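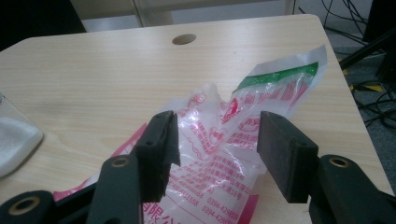
February
Dušan Hájek and Smaranda Filip
5 min read

5. Why bags get kept

The counts in the previous section say how many bags people had at home. They don't say much about why. This section goes through the interviews, mostly the long ones from Drisar, plus the shorter doorstep talks in Boten. The Boten talks were done in a rush before the Thursday market and the notes are thinner. We say so where it matters.

In all, 1652 bags were reported by almost 200 households. Reported, so not weighed and not checked. People guess low when the bags are stuffed into other bags and guess high when they are embarrassed about it, and we have no good way to correct for either one.

The thin bag, the translucent kind that crumples and stays crumpled (Fig. 1), is the one people had the least to say about and the most of. Asked where they came from, most respondents named the bakery or the fruit stand and then moved on. Asked why they were still in the house, long pauses. "They're there" was a common answer. So was a shrug, written down as such.

Thicker bags with a shop name on them were a different matter. Those got folded. Several older respondents in Drisar folded theirs into flat triangles and could say who taught them to do it, usually a mother or an aunt. The folded ones had a place, a drawer or the inside of a coat closet, and went out again for a second trip to the store. Thin bags mostly had no place of their own. They went inside whatever was handy, under the sink, behind the bread, in the car door.

We first coded this as "valued" against "not valued" and dropped it after the second round. It doesn't hold up. People who said thin bags were worthless still got annoyed when a family member threw a clean one out. One woman in Boten called them trash and then listed what she uses them for without stopping: wet swimsuits, onion peels, seeds, shoes in a suitcase, half a cabbage. Her husband, from the other room, added paint brushes.

What fits better is readiness. A kept bag is an answer to a small problem that hasn't come up yet. The cost of keeping it is close to zero, the cost of not having one at the wrong moment is a leaking lunch. Respondents did not put it like this but the stories they told nearly all had the same shape, something dripped or spilled and there was a bag or there wasn't. Compare the old work on string and jars, which found much the same in rural kitchens.

Limits to this. Readiness explains the first few bags. It does not explain a closet full of them. Here two things seem to be going on and we could not pull them apart with the data we have.

First, nobody in the household is in charge of the bags. Food has a person, laundry has a person. In most homes the bags had several people adding and no one taking away. In the Buzatu building, where many respondents live alone, the piles were smaller, and this would be in line with it. But the apartments are smaller too, so.

Second, throwing out a clean bag feels like a decision and keeping it does not. A torn or sticky bag goes straight in the trash and gives no trouble. The clean one gets put down on a desk or a counter for now. Later it is tidied, meaning pushed in with the others. Respondents described this sequense in almost the same words in both towns and we did not prompt for it.

The shop fee. We expected the fee at the Trimport stores to come up a lot and it did, mostly as a complaint, and mostly about the thick bags it applies to. Thin produce bags are still free at the scale. Some respondents take an extra one or two at the scale for exactly this reason and were open about it. A store worker in Drisar said the rolls run out faster than before the fee. We have her word for that and nothing else, the store did not share its orders. Worth a proper look by someone with access.

Age did less than we thought it would. Younger respondents kept fewer folded bags but the thin ones turned up everywhere, students included. Having a garden did more. Gardeners used bags up, for seedlings, for giving away tomatoes, for tying over a pipe in the frost, so bags passed through the house instead of settling in it. The same for people with dogs, obviously.

A note on method before the next section. Asking people to show the bags worked a lot better than asking about them at the table. Once a drawer was open the talk went on its own and the interviewer could mostly keep quiet. The early interviews were done sitting down and it shows, short answers, a lot of "normal amount." If we did it over we would start in the kitchen standing up. We also should have asked about the car, which only came in halfway thru and so is missing for the first Drisar homes.

The next section takes up disposal, and what happens to the pile when somebody moves.

We use cookies to remember your reading settings. Accept all / Manage choices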